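Teaching by hand: news from the Siltham workshop

Posted Aug 27, 2026

The stapler task is now the longest-running job on our list, and several members have asked what we are doing with it and why it needs so many people. This is a short account of where things stand at Siltham, with dates for anyone who would like to take a turn in the autumn.

The aim is to have Marty, our two-armed robot, open a small desk stapler, load it and close it again. Marty has no written program for this. It learns from recordings of people doing the job, which come in two kinds. The first kind is made by remote control: a person sits at the pair of leader arms, moves them, and Marty's arms follow. The second kind is made with bare hands at a plain table, recorded from head height, with no robot involved. The remote control recordings are slower to make and worth more to us, as they hold the exact joint positions. The bare-hand ones are quick, and they show the robot software what the whole job looks like when it is done smoothly.

We set ourselves a target of 200 remote control recordings and 100 by hand before the first full training run. The hand recordings are finished. The remote control set stands at almost 60 good ones, after we threw out a batch in which the left leader arm had slipped its calibration. That was a poor week, and we now check both arms against the stops before every session.

Opening the top is the hard part. A person does it without thinking: one hand keeps the stapler still, the other finds its grip and lifts. Through the leader arms you cannot feel any of that. The usual mistake is to pull with both arms at once, so that the stapler comes off the table and swings round in the grippers. We ask new operators to do it with their own hands a few times first, slowly, and to notice which hand is moving and which is only holding. Then they go to the leader arms and try to keep the same division of work. 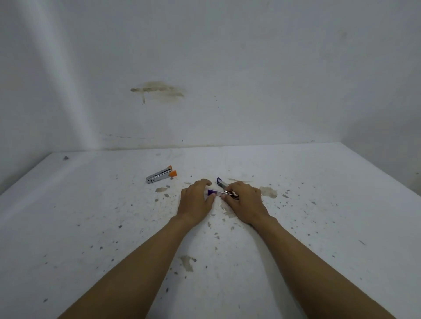

Hader wrote in after the last newsletter to say that we are making life difficult for ourselves. Why record both hands from the beginning, when a small clamp would hold the stapler and one arm could learn the lifting on its own? You could have a working result in a fortnight, and add the second arm afterwards. I ran a one-armed set on jar lids that way last year and it saved me a lot of wasted recordings.

It is a fair point and we talked it over at the July meeting. The clamp would certainly make the early sessions easier. Our worry is that most of what we want Marty to learn is in the holding hand, which shifts a little as the top comes up. A clamp does none of that, and we would have to start the recordings again once it was taken away. We have agreed to try a small clamped set alongside the main one, so there will be something to compare. If it does better, we will say so here.

A few notes for anyone recording by hand. Start with your hands off the stapler and finish the same way, so that each recording has a clean beginning and end. Roll your sleeves up. Do not talk yourself through it while your hands wait in mid-air, as the pauses get learned along with everything else. If you fumble and recover, keep the recording and mark it as a recovery on the sheet. Those are useful. If you drop the stapler on the floor, stop and start again.

We would also like more variety in the staplers themselves. Please bring any small one you have at home, in any colour and in any condition, provided it still opens. Large office staplers are no good at present – the grippers will not go round them. Everything is labelled and returned at the end of the session.

The Harkeston group has offered us its second set of leader arms on loan through October. This means 2 operators can be trained in one evening, one recording on Marty while the other practises on the bench with the arms unpowered. The practice is worth having. People who spend half an hour getting used to the weight of the arms tend to produce recordings we can keep, and those who go straight in tend not to.

Sessions run on Tuesday evenings from seven, and the list for places is on the board by the door at Siltham. No experience is needed for the hand recordings. For the leader arms we ask that you sit in on one session first. Left-handed members are especially welcome, as every good recording we have so far was made by someone right-handed.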